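Tustbridge Screen Society, minutes of the general meeting, 21 March 2026

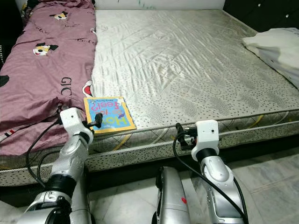

Denise Sedgwick

Present: Tumaini Temba (chair), Mwajuma Mwakalinga, Brian Ondieki, Esther Simiyu, Denise Sedgwick (minutes), and members as signed in.

1. Minutes of the last meeting
Approved with one change. Brian did not "welcome" the ticket price increase, he "noted" it. Corrected.

2. Celebrity appearance at the June benefit screening
Tumaini reported a second call with Stironora, the agency for the actor we have been offered. The actor is fronting a campaign for children's hospital beds and would introduce the film, stay for questions and pose for pictures with donors. There is no appearance fee. There is a "hosting contribution" of $300, plus a car both ways.

Esther asked how a hosting contribution differs from a fee. Tumaini said the agency had described it as customary. Esther asked that her question be recorded as unanswered, and it is.

Mwajuma spoke in favor. The last benefit had a good film and a half-full house, and a known face would sell the balcony. She has seen the actor's series and says he is better in it than the reviews suggest. Brian said he had seen it too and the reviews were kind.

Brian then asked what the campaign does. The press kit has four pages on the actor's upcoming film and one paragraph on beds. It does not say which hospitals get them, or when. The phrase "raising awareness" appears in the paragraph and again in the caption under his portrait. I said that I have typed that phrase into these minutes for several different causes over the years and have yet to see a receipt attached to it.

A member at the back said we were being sour, and that actors are allowed to care about things. Brian agreed they are. He would like the money to go somewhere with an address.

Agreed: Tumaini to write to Stironora for the name of at least one hospital and a copy of the campaign's latest accounts. No announcement, poster or social media post until both arrive. Vote was in favor, Mwajuma abstaining.

3. Choice of film
The agency would like us to show the actor's thriller, Biwott. Esther pointed out that the distributor is also a client of the agency. Tumaini had not known this. The film runs long and has one scene in a morgue, which Mwajuma admitted might sit badly with the theme of the evening.

Brian proposed the comedy we passed over last fall. Esther would support it if the print is the subtitled one. There was a long discussion of subtitles, as there is at most meetings, and I have left it out.

Agreed: Mwajuma to get a rental quote for both titles. Decision held over.

4. Sponsorship offer from Illivum
Illivum would pay $200 toward the benefit in return for its logo on screen before the film and a "short brand message" from the stage. Esther asked how short. The letter says 2 minutes. Brian said anyone who has sat through one of these knows what that means on a clock.

Mwajuma asked whether we could take the money and run the logo without the speech. Tumaini will ask. I noted that even if they pay in full, it doesn't cover the hosting contribution, so the society would be out of pocket before a single ticket is sold. Tumaini said the ticket sales would more than make up for it. Asked for a figure, he said he would bring one.

Agreed: reply to Illivum offering logo only.

5. Red carpet
The agency has asked for a red carpet at the entrance. The entrance is a fire door next to the bike racks. Not pursued.

6. Member passes
Passes for the summer season will stay at $45. Esther would have liked them lower and Brian would have liked them higher, so the price was carried without much joy on either side. Members who paid at the door in error should see me with their stub.

7. Any other business
Mwajuma asked that the newsletter stop running gossip about award nominees, or at least say where it came from. The last issue had an engagement in it that was denied the same week. Esther, who edits the newsletter, said it came from a website and she would print the denial. Brian asked which website. Esther will check.

The projector fan is loud again. Tumaini to call the repair shop.

Next meeting to be set once Stironora replies, or at the end of next month if they don't.

D.S.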